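Setting up and checking the Clanilano suturing bench

Written by Iara Ulloa, updated May 2020

I look after the two-arm bench in our training lab. These are the steps I follow before a suturing session and during the first stitches. They suit our bench, so please compare them with your own manual before you start.

What you need

A lint-free cloth, the instrument log, one tissue block, black suture with a curved needle, small scissors and a hex key.

Step 1. Inspect the wrists

Take both instruments off the arms. Wipe each metal wrist and look at the pivot screws under the lamp. Open and close the jaws by hand 3 times. If one side feels stiff, put the instrument aside and write its number in the log.

Step 2. Mount and home

Fit the instruments and push until the latch clicks. Run the homing routine with the arms raised. Our left arm drifts a little on a cold morning, so I let both arms idle for 15 minutes and home again.

Step 3. Set the light and camera

Put the light over the middle of the incision. The edges will stay dark and this is fine, but the jaw tips must be sharp. Nahuel Jara prefers a higher camera; I keep mine low because the thread is easier to follow.

Step 4. Tie and inspect the test stitches

Pass the needle across the incision, pull until the edges meet, and tie. Cut the tails short, but leave enough to grip. Look at each knot before you go on, and keep watching the loose thread — it catches easily on a jaw.

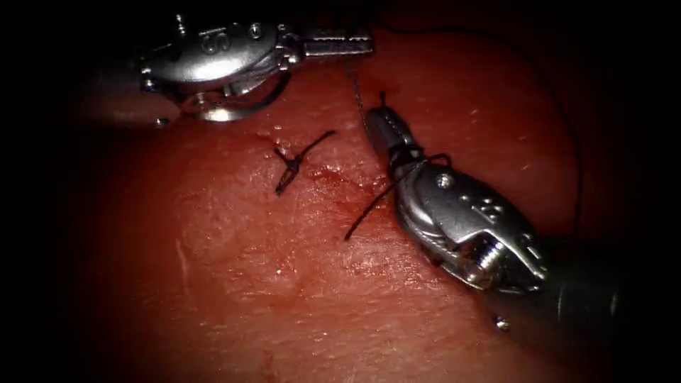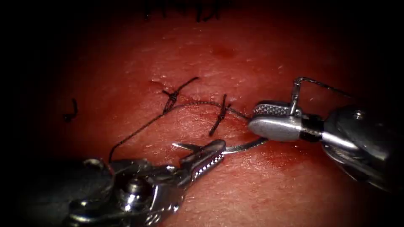
The second view has two closed stitches, with the curved needle between the instruments. The knots sit over the wound line and the tissue dimples slightly where the thread pulls.

Step 5. Clean and store

Remove the needle first and put it in the sharps box. Take off the instruments, clear any thread from the jaws and clean the wrists the same day. Dried residue makes the joints slow. I change the cloth after 11 sessions at the latest. Write any fault in the log, also the small ones.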